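Published success rates are a poor way to choose a gripper

Most gripper comparisons end in a table. One row per gripper, one column per object set, and a percentage in each cell. Buyers read the table and pick the largest number. I think this is the wrong way to choose a gripper for mixed picking, and I say so after a winter of producing such tables at Pevness.

The percentage depends on the arm, the approach speed, the camera and the person who decided what counts as a pick. In February we ran the Mindico two-finger unit and the Ghanem three-finger unit on the same objects with the same planner. Over 1000 attempts each, the gap between them was smaller than the gap produced by changing the pre-grasp height on either one. A reader of the summary table would have no way to see that. The pre-grasp height was in a config file.

Object choice is the second problem. Test sets lean toward boxes and cans, which have parallel faces and a center of mass where you expect it. Any parallel-jaw gripper with decent pads will handle them. What separates grippers is the hard shapes: tapers, thin nozzles, soft walls, two objects lying against each other. A tapered cup gives the fingers a contact angle that changes along its length. A squeeze bottle deforms under the force needed to hold it. Put one on top of the other and the planner also has to decide which to take first. 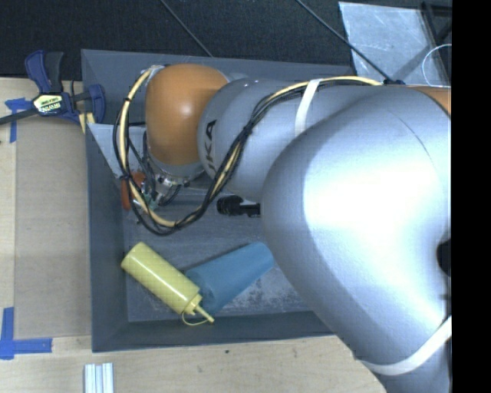 KUKA arm over the test tray, with a yellow squeeze bottle lying against a blue cone-shaped cup.

Of the failures we logged, 117 involved two objects in contact. Almost all of the useful information in the study came from reading those logs one at a time. The Mindico fingers tended to close on the upper object and drag the lower one. The Ghanem fingers more often stopped short when the third finger touched the tray wall. These are different faults with different fixes. The first can be reduced with a better pick order. The second is geometry, and no software update will shorten a finger.

My colleague Ghassan Hakim disagrees with part of this. His view is that a percentage, however crude, keeps vendors from hiding behind selected videos, and that a failure log can be selected just as easily. He is right about the videos. I would still take 3 pages of sorted failures over one clean number, provided the raw log comes with them.

Cabling also deserves a line in every comparison and rarely gets one. A hose or cable bundle at the wrist limits which approach angles are practical, and a gripper tested on a bare flange may lose some of its range once it is dressed for work. The Kulurton controller lets you define a cable keep-out zone. We turned it on late in the study and had to discard results that had been taken without it.

My proposal is modest. Report the success rate if you must, and print next to it the approach height, closing force, object list, cable routing and a count of failures by type. Publish the log.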